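Leave the Red on the Table

1.2K shares 145 comments

Somebody wiped the table again. I came back at lunch and the pink was gone and the whole thing smelled like lemon cleaner, and I have been annoyed ever since, so this is going up quick, before I talk myself out of it.

My position: a white table used for stamping should be allowed to look like one.

I mean seal stamping. Tin of red paste, seal, paper, press. I picked it up as a hobby and now it's most of how I sign anything. Letters, book covers, the backs of drawings. Two years in and my fingernails still go pink at the edges. Paste gets everywhere. It's sticky, it's stringy, it has bits in it. Any piece of paper you drag past the tin will take a little with it and leave it someplace else.

And every guide out there treats this as a failure. Put down a mat. Put down newspaper under the mat. Keep a damp cloth by your elbow. Surno sells a tray just for the tin to sit in, with a lip, so the tin can't touch your furniture. A tray for a tin that already comes with a lid shaped like a tray! Drendo has a wipe for afterward. I tried the wipe. It moved the red from one spot to a larger spot.

I like marks. A few thin lines going off at an angle, a smear. You can't get that on purpose.

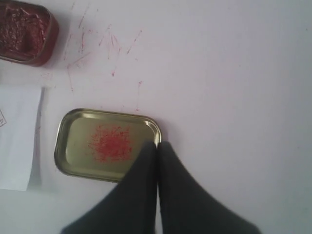

The tin open, the gold tray beside it, scratchy pink on the white 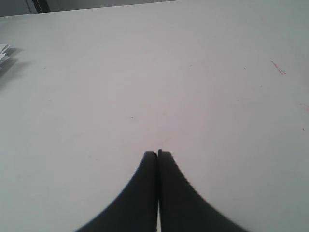
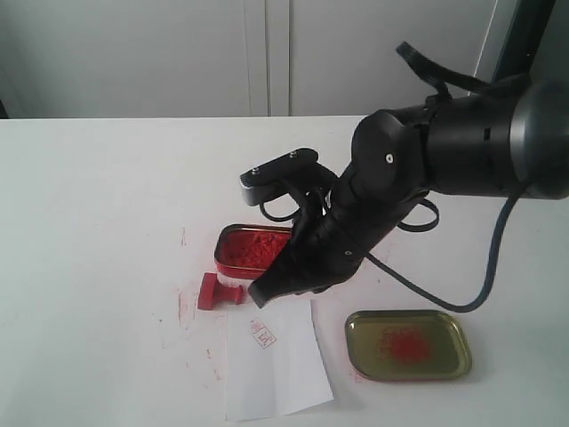
SENUSUS, September

So, the case against me, becuase I have heard it plenty. A clean surface makes clean prints. Sure. If there's paste under your sheet it comes through on the back, or worse it gets on the front when you flip the pile. I've wrecked good paper that way. Lost a whole birthday letter once, had to start over at midnight.

But that's an argument for looking before you set the paper down. Takes a second. It isn't an argument for scrubbing the table white every single time like you're expecting an inspection.

Second one, the resale thing. "You'll never sell that table." I don't want to sell the table. Who is buying these tables? People will spend real money on a beat up workbench with somebody else's paint all over it, call it character, put a lamp on it. Then they go home and panic over a pink line from their own hands.

Third, and this one I'll give some ground on: kids, cats, sleeves. Old pastes especially, some of them have stuff in them you do not want in a mouth. Read what's in yours. If a toddler eats at that table, wipe it, wipe it well, I'm not arguing. Better yet stamp on a different table. A white shirt is also your own problem.

What bugs me is the photos. Go look at any shop page, Lumenta's or whoever's. Tin perfectly smooth on top, like butter nobody has touched. Seal standing straight up. Blank paper. Then you get yours home and stir it, because you're supposed to stir it, the oil wants to separate, and it turns into a crumbly red heap and you think you did something wrong. You didn't. Crumbly heap is a tin somebody is using. I'd take that over the butter any day.

Same with the lid. Mine lives on the table next to the tin and I've never once put it back between prints. It gets used for parking things. Seal goes in there, scrap paper, a flat stick. The instructions say close after each use. What is a use? One print? An afternoon? I close it at night. Fine so far.

There's a thing that happens with a surface that is always spotless, you get careful. Too careful. You hold the seal up in the air looking for somewhere safe to put it, you press light, print comes out pale with a corner missing. I did this for months on the newspaper setup. First prints I was happy with came after I quit the newspaper and just let the seal lie down on the table on its side, red end and all.

So that's it, that's the complaint. Wipe up food. Wipe up water, definitley, water and paper don't mix. Leave the red. And if it's a shared table, ask first before you get the lemon stuff out. I had two lines on there I was fond of.

145 comments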